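Notes on a robot that let go

The brochure for the Flundix kitchen unit says its hand can "handle everyday dishes with confidence." I have read that line many times now, usually while holding a dustpan.

I've been on the Jovex trial since October, which mostly means I stand near the counter with my thumb on the stop button while the robot takes dishes out of the pull-out drawer and moves them to the rack over the sink. When it works it is slow and a bit dull. I don't mind dull. What I mind is the fault we had last month, and how it was written up afterward.

The right hand had a plate clear of the drawer. Halfway to the sink, the fingers opened. The arm didn't jerk and there was no alarm. The screen went on saying GRIP OK for 2 seconds after the plate was in pieces on the counter, and then the arm carried on to the rack and very carefully put down nothing at all.

I hit stop. The arm stopped, I'll give it that. Then I went to the log, which had the whole run marked as a success.

The first explanation from Cerley, who supply the hand, was a "surface friction event." So the plate was slippery. Well, plates are. We ran the same move 30 times with a dry plate, and it let go twice more, both times with the wrist turned the same way. I'm no engineer, but that sounded to me like a cable getting pulled where the wrist bends. They said that was unlikely. Then they sent a new cable.

With the new cable in, we've done 20 runs and no drops. Everybody is pleased and the word "resolved" has shown up in the tracker. I'm not there yet. The old cable had done close to 1000 moves before it gave any trouble, so 20 good ones tell me very little, and the bigger problem hasn't been touched. The machine decides it is holding something because it told its fingers to close. If the signal from the hand goes missing, it keeps the last answer it had. I'd call that guessing.

A broken plate is cheap. The people selling this talk about glasses, knives and pans of hot water, in homes with kids underfoot, and I would like the thing to know when its hand is empty before we get anywhere near that. Bennani, who made the wrist, have promised a software change that stops the arm when the signal drops out. I've asked to pull the plug on the sensor myself, mid-move, and see what happens. No date for that so far. Until I get one I'm keeping my thumb where it is, and we're still on plates.
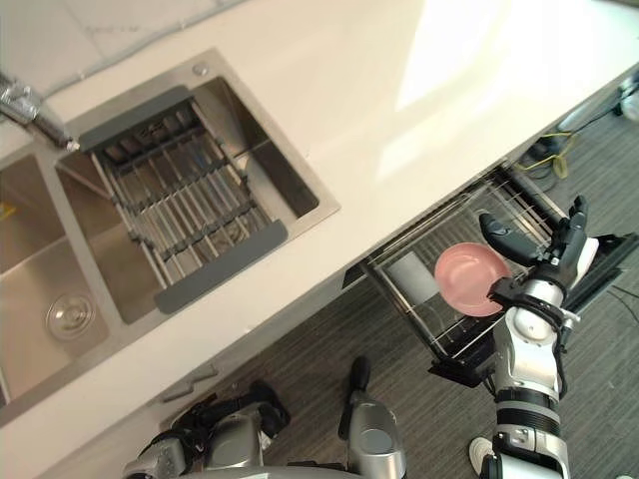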